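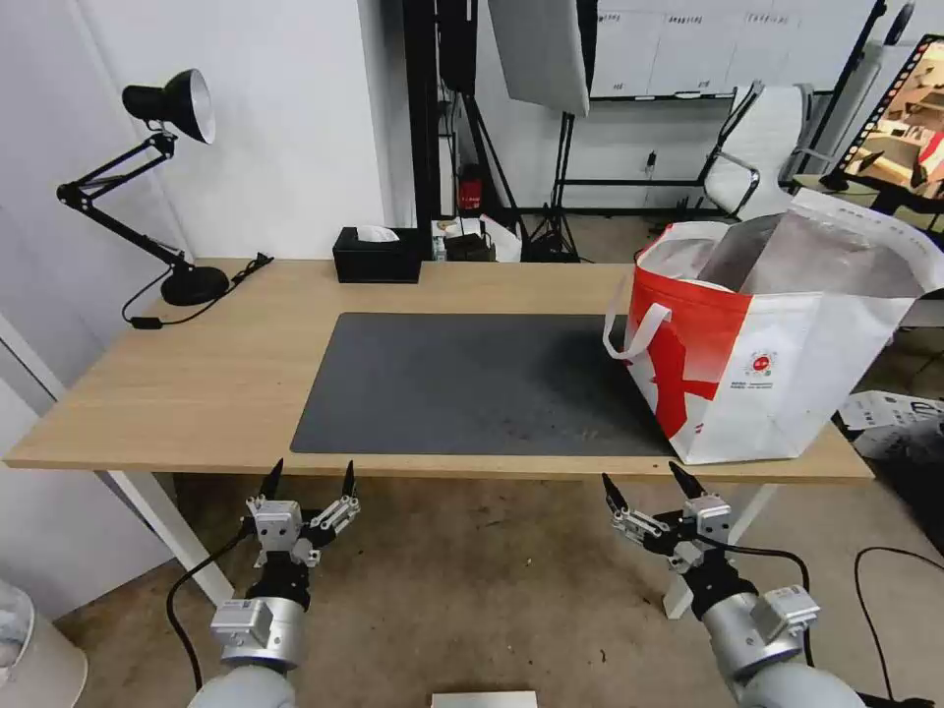

Savness desk swap day back on in December, bring your own bag

The Savness shared studio is running its desk clear-out again in December, doors 9 a.m. to 4 p.m., second floor, use the side stairs. Same deal as last time. Bring what you don't use, take what you will.

Last round brought in 479 items, mostly lamps, desk mats, cables, office chairs. 54 members took part. Leftovers went to the Morin reuse store across the river, which has agreed to take them again, exept monitors.

What's wanted this year: desk lamps with a working switch, mats in any color, tote bags big enough to carry things home in. Totes ran out before noon last time and people were walking out with arms full of cable. A little wear is fine. Scuffed mats went fast.

What's not: printers, anything with a swollen battery, opened ink, food. No mattresses, please.

Members clearing a whole desk should book a slot at the front counter, 23 slots left as of this morning. Each slot gets you one table and a hand cart for half an hour. Wipe things down first. Wrap lamp cords and tape them, loose ones got tangled in the bins and took most of a afternoon to sort.

Bitier, the print shop downstairs, is lending folding tables. Drurex will have a van in the loading bay from 2 p.m. for bulky stuff, some 70 chairs at most, then it's full.

Entry free for members. Everyone else two dollars at the door, goes toward new whiteboard markers and bulbs. Parking is tight, the lot behind Bitier is open after noon.

Slot list closes at 6 p.m. the evening before.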